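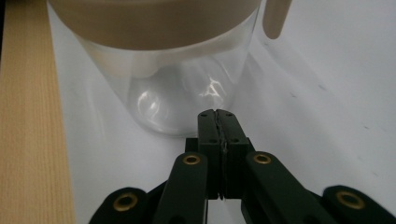

Tostix hand-held gripper for recording demonstrations

Sold by Goltgate. Price: $446. Spare pair of fingertip pads: $199 per year on the replacement plan, or ask for a single set.

The Tostix is a gripper you hold yourself. You do the task with it, the camera records what the fingers did, and your training software takes it from there. We stock it and we use it, and we have some doubts about the claims made for tools of this sort.

What it does well
The two black finger pads close evenly, and the linkage runs in brass grommets. A new operator can be recording in the first morning. There is no robot to book and no remote control lag to fight.

What we would question
The maker, Drirnis, says 1000 demonstrations are enough for a simple pick. Our own glassware set ran to over 4000 before we trusted it, and clear glass against a white table is still hard. Walls vanish, highlights move, and a person corrects by feel without noticing. None of that feel is recorded. If your work depends on grip force, buy something else.

You also get whatever habits your operator has. Reto Zürcher, who runs our test bench, throws out any take where the wrist turns in a way the arm can't copy. Budget time for that.

In the box
Gripper, camera mount, one set of pads, hex key. Camera and arm not included.

Compatibility
Output reads into Tekleab without conversion. Other software: ask first, and ask for a sample file.

Next batch ships in November. Returns accepted if the pads are unused.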